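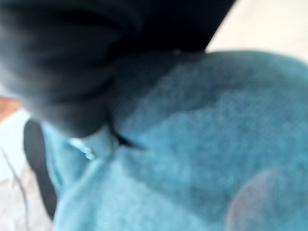 LAB NEWS | Robotics & Automation

Soft fabric puts four grippers to the test at Marsden

December

The handling lab at Marsden has wrapped up the first round of its gripper comparison, and the results are already changing what gets bolted onto the arm next. Four grippers went up against the same pile of soft goods, 171 grasps in all, with the same arm and the same controller from start to finish.

Cloth is a wonderful thing to test on, and a maddening one. A box has edges and a known width. Fuzzy fabric squashes, bulges up beside the finger and folds over on itself, so the shape the arm planned for has changed by the time the fingers close. The view from the wrist camera shows the problem nicely: a dark, rounded fingertip against light blue plush, with a narrow crease right at the contact point and a paler fold below it. Deciding whether that crease is a good pinch or a fingertip simply pushing down is the hard part, and it was the question behind most of this round.

The grippers were a narrow parallel jaw, the broad rounded fingers that the Wotstead workshop molds for the lab, a three-finger hand on loan from the Kirkent group, and a suction cup with a foam lip. Each grasp was scored on three things: did the fabric come up, did it stay up while the arm moved across to the bin, and did it let go cleanly when told to.

The rounded Wotstead fingers came out ahead, which surprised a few people here who had their money on the narrow jaw. The narrow jaw did take a tidier pinch on thin cloth, and it is still the one to beat on anything like a dish towel or a pillowcase. On thick, nubby material it kept closing on the pile and sliding off, sometimes with a little fuzz to show for it. The wider tips pressed in, gathered a fold and held on. They were slower, and they dropped their share, but they dropped far less during the move to the bin than anything else we tried.

The Kirkent hand was great fun to run and very good at large, loose pieces. It had trouble letting go. More than once the bin side of the run stopped while the hand shook a corner of fabric off its third finger. Suction did about as badly on plush as everyone expected, though the foam lip did pick up flat cotton now and then, and that was enough to keep it on the bench for another try.

The other half of the round was about cameras. The overhead view is sharp and shows the whole work area, but the arm blocks it at exactly the moment the fingers touch down. The wrist camera sits right next to the action, and up close it loses focus badly. Soft edges, big dark finger, lots of blur. We had planned to swap the lens before going any further. Then we ran a set of 46 grasps with the fixed-focus camera left as it was, feeding a simple grasp check running on the Bamau controller, and the check did much better than the pictures suggest it should. It seems to get by on strong differences in light and dark around the fingertips, and a light-colored fabric against black fingers gives it plenty of that. Dark fabric is another story, and the check was close to guessing on navy and charcoal pieces.

So the lens swap is still on the list, but it has moved down a few places. Ahead of it are a pair of fingertips in a lighter color — a cheap change, and one the Wotstead workshop can turn around quickly — and a slower closing speed for the last part of each grasp, where most of the slips happened.

Round two keeps the rounded fingers and the narrow jaw, and drops the Kirkent hand until its release routine has been reworked. The fabric pile is growing too, with heavier pieces and more dark colors. The grasp logs and wrist video from round one are on the shared drive for anyone at Marsden who wants to try their own grasp check against them. The bench is open most afternoons after 3, and spare plush is very welcome.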